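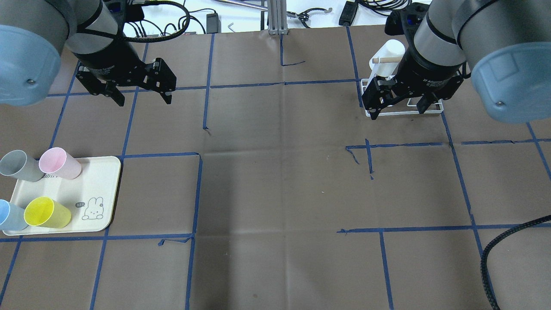 *Two-finger grippers on the taped grid, right one down over the dish rack*

**brurnell_bench**

Gripper comparison is under way! Parallel jaws first, and I'm smitten. The rack and mug are the hard bit, with the cups in the rabbit tray to come after. We're running Gomo controller software, and I've logged 739 grasps since January.

**tapegrid**

Lovely setup. I'd still go multi-fingered for mugs though. Two fingers on a curved side always slip for me.

**brurnell_bench**

Disagree! Slow the close down and add rubber pads (Brikmont sell decent ones) and they hold brilliantly.

**farouk_fan**

Pads wear out in three weeks here. I use the Farouk wrist mount and swap hands in 2 minutes, so why choose? How does the view look from the side?

**brurnell_bench**

Side camera, gripper up high and the clear rack on the grid. I like this angle for checking clearance before a descent, much better than the head view:
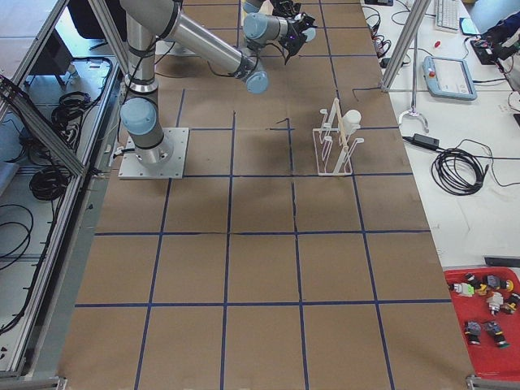 ## Replies, page 2

**tapegrid**

OK, that angle is useful. Still not sold on jaws for mugs.

**farouk_fan**

Same, but do post the pad settings please!

**brurnell_bench**

Will do tonight, once I've tidied the log.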